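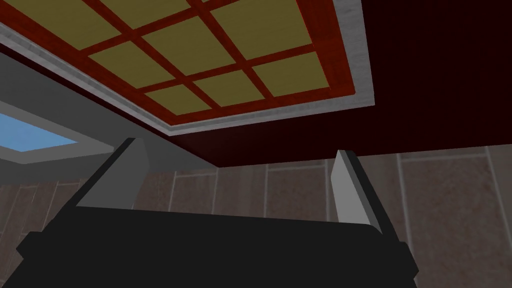

Wooden lattice overhead, with yellow squares between the strips.

Flamlow case tracker, reviewed by Tove Laxdal
26 January 2024

Flamlow is a subscription service for people who follow extradition and deportation cases. It collects court lists, ministry statements and local press reports, and puts them on one page per case. I have used it since November on a paid single-user account, mostly for cases where someone has been arrested in one country at the request of another.

Setting up took an afternoon. You choose the countries, then the type of case, then add names one at a time. There is no way to upload a list, and I had 296 names in an old spreadsheet. I typed in the ones that were still open and left the rest.

The case page is the best part. Each entry shows the date, the source and the language it was published in. Where a spokesman says one thing and the court record says another, both are kept and neither is marked as correct. Karimi, which I used before, merged them into a single line and I often had to go back and work out who had said what.

Alerts come by email or text message. Email alerts reached me the same morning in most cases. Text messages were slower and sometimes came twice. You can mute a case, but the mute wears off after a month and there is no warning.

Search is weak. Names that can be spelt several ways in English are treated as different people unless you link them yourself. One man appeared under three spellings, with his hearing dates split between them. I reported it and had a reply from Vicente Quiroga on the support desk, who linked the records and said that automatic matching was planned. He gave no date.

Prices are £413 a year for one user and £702 for up to five. The archive of closed cases is extra, and brings the five-user price to £907. Westley costs less but does not cover removals that happen without a court hearing, and those are half of my work.
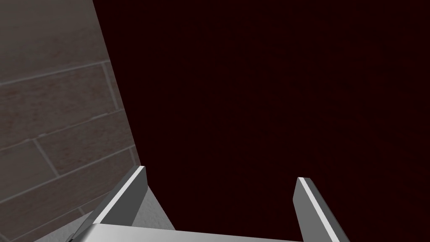

Can it be used without an internet connection?
Case pages can be saved as PDF files and read offline, but alerts and search need a connection. Saved pages do not update, so check the date printed at the foot.

Exported files keep the source links, though a few of mine led to pages that had been taken down. Flamlow stores its own copy of court documents but not of news reports. I would like to see both.

I have renewed for a year, single user, without the archive.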